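Robot arm on room resets, how is it going at your place?
Forum: Housekeeping and Front Desk

gasser_nights
We're a small hotel in Plevport and since January we have had a robot arm doing the bedside reset. Remote and the small items go in the drawer, drawer gets closed, phone stays on top. I used to do a floor alone. Now I do beds and bathrooms and check after the arm. Wondering if anyone else has had their job split up this way.

kelby2
We have one at Stuvcombe. Did they cut your hours?

gasser_nights
No, same hours, more rooms. Two more per shift. Pictures are from one room, same corner in all of them.
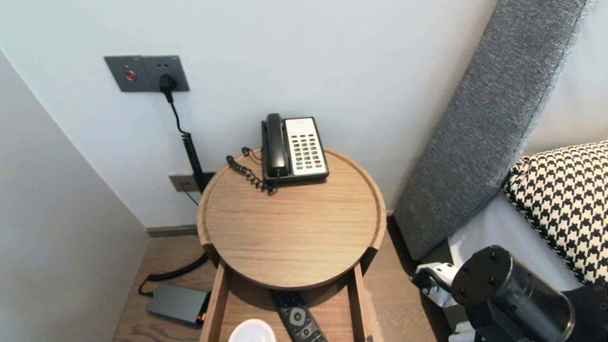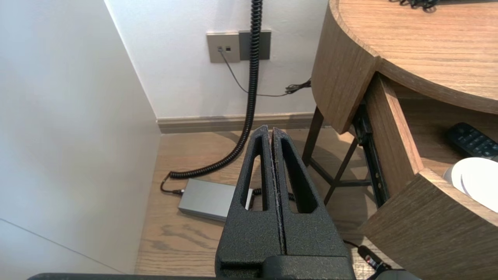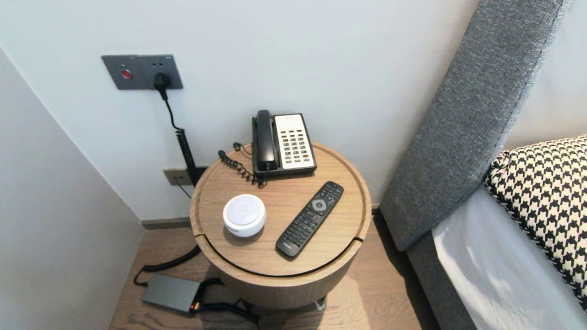
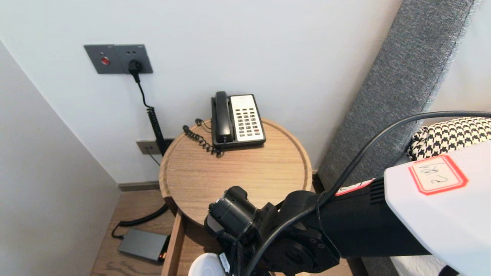 The bedside table. Remote is in the drawer in the first two and on top in the third.

linen_cart
Two more rooms is a cut in my book. You're doing more for the same pay. Did anyone put that in writing?

gasser_nights
There's a sheet from Birutė Grigaitė, our head housekeeper. It says "adjusted room load" and gives no number.

kelby2
I don't agree with linen_cart. My back is better since I quit bending down to every drawer. What bugs me is the waiting. I can't make the bed on that side while the arm is working, so I start in the bathroom and come back.

linen_cart
So you walk the room twice. Who counts that?

kelby2
Fair point. It isn't counted.

bkravchuk
Bohdana Kravchuk here, I do the schedules at a place with 300 rooms. We moved checking onto its own line on the time sheet, 8 minutes a room. Before that it came out of people's breaks. Ask for the separate line before you argue about pay.

gasser_nights
Will bring it up. Also, do you let it near the phone cord? Ours is coiled and I'd prefer to do the phone by hand.

bkravchuk
Phones are by hand here. Wiping too.

linen_cart
Get the number in writing first. Then talk about cords.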